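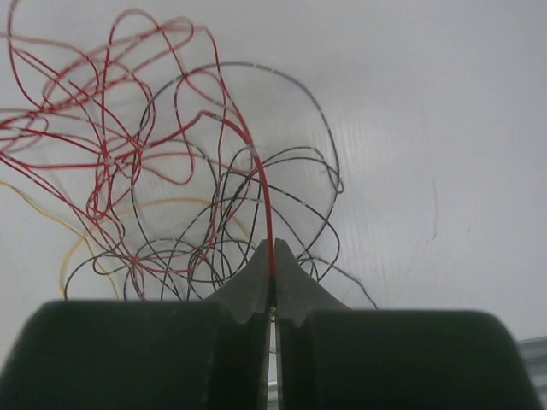 Gollard had one question after trying an early build: would the planner say why it chose one strand over another? It does now, and that change is at the heart of Gilach 2, the new version of our open wire-handling software from Soltex.

Soltex Releases Gilach 2, Planning Software for Tangled Wire and Cable

2020-06-28

Soltex today released Gilach 2, a perception and planning package that helps robot arms pick single wires out of a loose pile. The release is free to download and runs with the two-finger grippers and wrist cameras many labs and shops already own. We have been looking forward to this one for a long time!

Wire is hard on vision software. It is thin, it bends, it crosses itself, and one strand can pass under another and come out somewhere you would never guess. The first Gilach treated a pile as a single lump and went for the highest point. Gilach 2 traces each strand as a curve, keeps a list of possible routes through every crossing, and puts off a decision until it has a view good enough to make one.

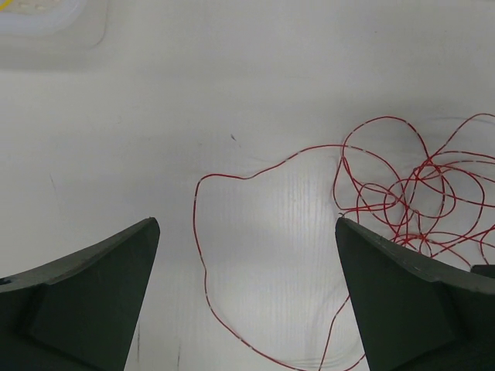

Gilach 2 plans in short steps, with a fresh look at the table between them. Each step ends in a proposed grasp point, an approach angle and a confidence score, and the operator can read all three in the log. The tracer follows color first and printed marks second, so a red jacket with short pale dashes along it gives the software two separate cues for staying on the right strand. Where a loop runs out into open space, away from the main cluster, the planner scores that stretch higher than anything inside the knot, and it checks that the fingers can close there without catching a neighbor.

The crossing model was trained on 448 recorded piles and tested on 137 more that it had never seen. Both sets come with the release, along with the scripts we used to label them. Anyone who wants to train on their own cable stock can start from ours and add to it.

Also new in this version:

A grasp log in plain text, with the reason for each choice and the options that were passed over
A replay tool that steps forward and back through any run
A slack estimate, used to limit how far the arm lifts before it looks again
Separate speed settings for approach, close and lift
A simulator with 600 starting layouts, from one loose strand to mixed colors

The replay tool has become a favorite here. Being able to stop at a lift, see which curves the software believed in at that moment and then run the same step again with a different setting has changed how we work day to day.

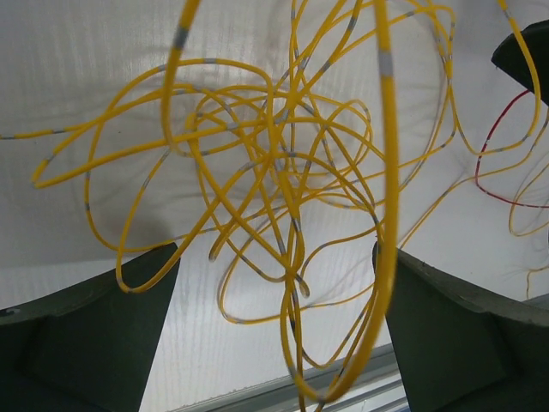
Yellow cable with gray bands between the gripper fingers, with a loop of thin red wire at right.

Mixed piles remain the toughest case. When two strands share a color and run side by side, the tracer can still swap one for the other, and shadows on a bright background sometimes show up as extra curves. Gilach 2 flags both situations in the log and asks for another view. A shadow filter is in the works, and a first test build is planned for July.

Trevaskis, our simulation package, reads Gilach 2 logs directly. Current users should update Trevaskis before installing the new version. Settings files from the first Gilach will load, but the old grasp height value is ignored and should be removed.

Soltex will host a 30-minute online walkthrough of the planner and the replay tool in July, with time for questions afterward. Sign-up details, the full change list and the installation guide are on the Gilach project page.

About Soltex

Soltex makes perception and planning software for robot arms that handle wire, cable and other flexible parts.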